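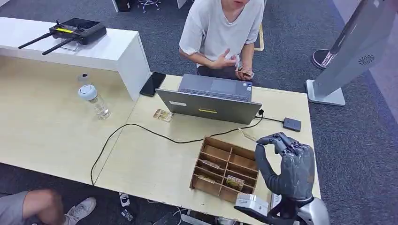
Work table with divided organizer box, white cabinet behind.

Room inspection, second floor - September
Site: Dallix building
Checked by: Ileana Hodoroagă

1. Exit route to stairwell clear. OK. Door closes fully on its own.

2. Exit sign lit. OK. Battery test held.

3. Fire extinguisher. ACTION. Gauge in the green, but the tag has no initials for last month. Sindeo to re-tag on next visit.

4. Carpet, edges and seams. ACTION. Seam lifting by the hallway door, 14 inches long. Taped for now. Needs glue.

5. Cabinets. OK. Doors latch.

6. Tables. OK. No wobble, no splinters on the edges. Small items go back in the organizer at end of day.

7. Outlets and cords. ACTION. Space heater found on a power strip under the window. Unplugged and removed. Second time this year - Jayasinghe told in person.

8. Ceiling tiles. OK. Old stain near the vent, outline marked in pencil, no bigger than last time.

9. Hot water at sink. 210 seconds to run warm. Not a hazard, passed to Kuvix anyway.

10. First aid kit. ACTION. Out of small bandages, eyewash expired. Order box of 100.

Open items go back on the list until signed off.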